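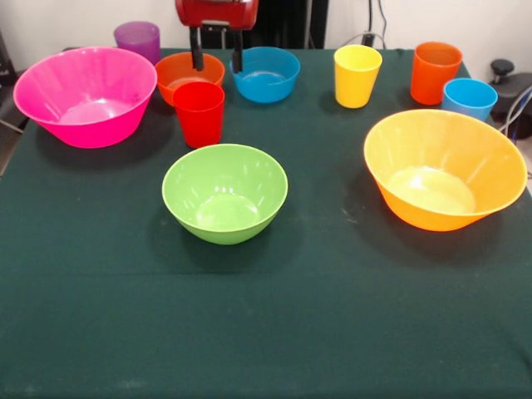 Why Do Bowls Stack? (And Cups Too!)

Hi, it's me, Vilja Lehtinen, back with another question from your letters. A reader named Giuliana Sánchez wrote: "When I put my cups away, they fit inside each other. Why do they do that, and why do they sometimes get stuck?" I love this one, Giuliana, because I had to go and pull half my kitchen cupboard apart to answer it.

Let's start with a cup. Stand one on the table and look at it from the side, with your eyes down low. Is the top wider than the bottom? On most plastic cups it is. The sides lean out as they go up, and we call that shape "tapered." When you drop one tapered cup into another just like it, the narrow bottom slides down through the wide top and keeps going until the sides meet.

Now try to picture a cup with perfectly straight sides, like a soup can. Could you slide one soup can into another one the same size? Nope! You'd have to make a tower, and I've knocked over plenty of those.

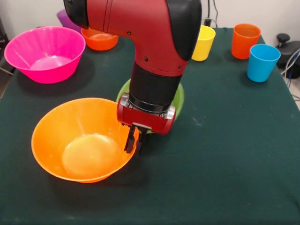 Bowls do the same trick, only they're even better at it. A bowl starts small at the bottom and opens out wide, so another bowl can settle right down inside. The big orange bowl has a round base you can see when you look in, and that's the spot where a smaller bowl's bottom would sit. Bowls can have fancy sides, too, like the wavy ones on the bright pink bowl. If you have two wavy bowls that match, you may need to turn the top one a little until the bumps line up. It's a bit like a puzzle piece, and it feels great when it drops in!

So what about getting stuck? When two cups fit very tightly, there's hardly any room for air to get in between them. You pull, the air can't rush in fast enough to fill the space, and the cups hang on to each other. A drop of water in there makes it worse. Give them a gentle twist as you pull, and ask a grown-up if they still won't budge.

Try it yourself

Get 2 plastic bowls and 2 plastic cups (no glass ones, please).

Put the big bowl down first, then the small one inside it. Now swap them. What happens?

Stack the cups, then stand them side by side. Which way takes up more of your table?

Turn a cup upside down and put a bowl on it. Does it stay? Mine did - until I sneezed.

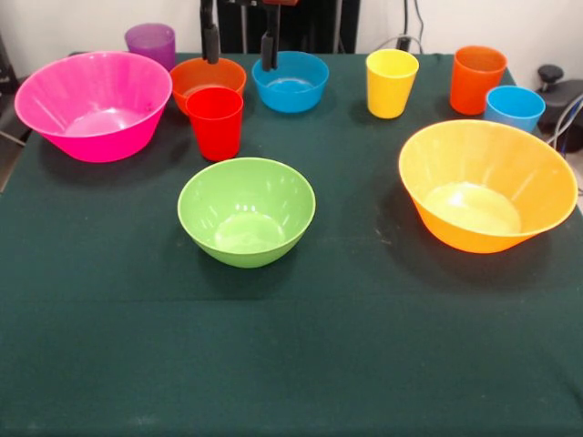 Bowls and cups, not stacked. Which bowl would you put at the bottom?

Draw your best stack and color it in. Next time I'm looking at lids, and why some of them pop.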